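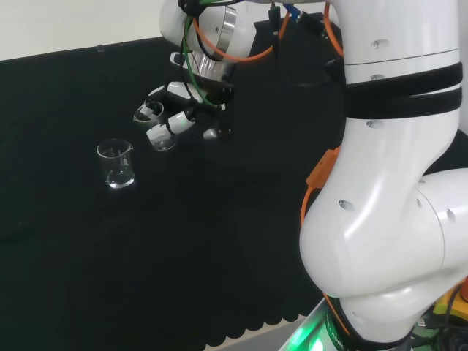
4.2 Mixing the descaling solution

Use Etus descaling powder with the Betton countertop water boiler. Other powders may mark the tank.

1. Switch the boiler off at the wall and let it cool for 27 minutes.
2. Empty the tank through the front tap.
3. Measure 100 ml of cold water into a clean glass beaker.
4. Add one sachet of powder and stir until clear.

Caution: wear gloves. Rinse any splashes off your skin straight away.
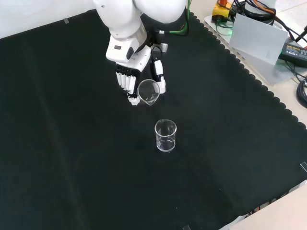 5. Pour the solution into the tank slowly, then top up to the lower line with cold water.
6. Set the dial to 70 and leave for around an hour.
7. Drain the tank and rinse it 3 times.

Note: in hard water areas, repeat every April.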